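Odari Low Storage Cabinet
Item 2057 | Holtbridge office range

We love this one for paperwork! It's low and light, with a pale wood-grain finish that goes with nearly any carpet, and the two hinged doors swing wide so you can get at everything inside.
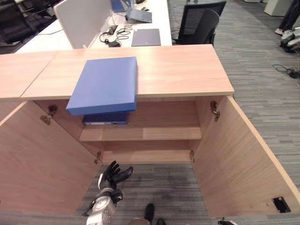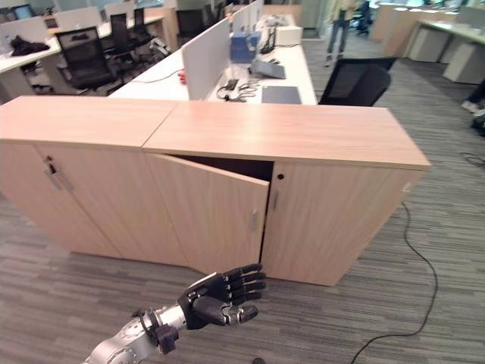
Units placed end to end, with a seam where the tops meet.

Order one or build a whole row, the tops line up nicely. Binders fit standing or on their side. Every cabinet locks and comes with two keys (spares from Rumell, quote your item number). Delivery takes 30 days, and Miroslava Hrytsenko on the sales desk can help with longer runs.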